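Archive > Stories > Short Fiction
Reading time: 2 min

Incident Summary, Kitchen Unit 2

The unit, supplied by Hivthorpe and installed at the Caldeira residence in July, stopped at 1810 while clearing the supper dishes. No alarm was raised. Both arms held position above the counter, and the supervisor process reported the task as complete.

The log contained 43 entries after the stop. Each was a request for permission to set the chopstick down. No such request exists in the Plella command set.

Power was withdrawn, and the entries continued.

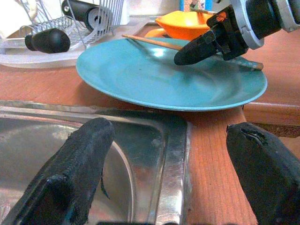 Sineo replied by return that a held position is to be treated as a fault of the brake, and that the household should stay out of reach until the brake had been replaced.

The brake was replaced on 23/09/2022. The household was readmitted to the kitchen that evening. Entry 44 was a request for permission to begin.

Previous | Next | Contents | Submissions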